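3.2 Reliability of the sighting records

Most of what is claimed about large cats outside their accepted range rests on reports made by people who were not looking for cats. The Onham register holds 2,779 such reports, and it is often cited as if the size of the collection settled the matter. We are not persuaded. A large number of weak records is still a weak record, and the register mixes tracks, calls, livestock losses and brief views from moving vehicles without giving any of them a grade.
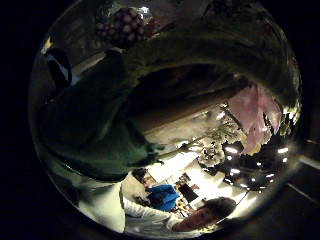
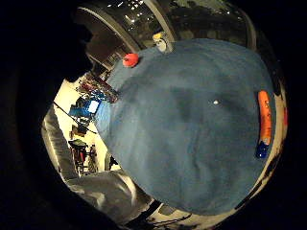
Figure 2. Two views from the same place: (top) purple grapes; (bottom) blue-grey cloth with an orange cylindrical object lying on it.

The first problem is size. Observers in the Prastero district were asked to estimate the shoulder height of the animal they saw, and the published summary treats these estimates as measurements. They are guesses, mostly made at dusk, over open ground, with nothing of known size beside the animal. A serval on a ridge and a young leopard in a hollow can easily be given the same height. The authors of the summary admit this in a footnote and then go on to use the numbers anyway – a habit found across this literature.

The second problem is color. Black coats are reported far more often than anyone would expect from what is known of melanism in wild cats. Supporters of the Dramani hypothesis take this as a sign of a small, isolated population in which the dark form has become common. That is possible. It is also possible that any cat seen against the light looks black, and that a witness who believes a black cat lives nearby will report one. The hypothesis has never been stated in a way that would let us tell these two apart, and until it is, we see no reason to prefer the more exciting reading.

The third problem is distance. Only 50 reports in the register give a distance that was later paced out or taped on the ground. The rest rely on memory. Where both a remembered and a measured distance exist, the remembered one tends to be shorter, and an animal thought to be closer than it was will also be thought smaller than it was. This should worry those who use the register to argue for servals in particular, as the error pushes larger cats down into the serval range.

Track evidence from the Grerkine valley is sometimes offered as a way around these problems. We looked at the casts with interest and came away unconvinced. Claw marks are present in several, which points toward dogs, though cats do sometimes show claws on wet or sloping ground. None of the casts comes from a trail longer than a few steps, so stride cannot be used.

For these reasons we leave the register out of the range model described in Section 4 and use only camera records and genetic samples. This cuts the data sharply, and the resulting map has large gaps in the north. We would rather show the gaps. Readers who wish to fill them with sighting reports are free to do so, but they should say how each report was graded and by whom.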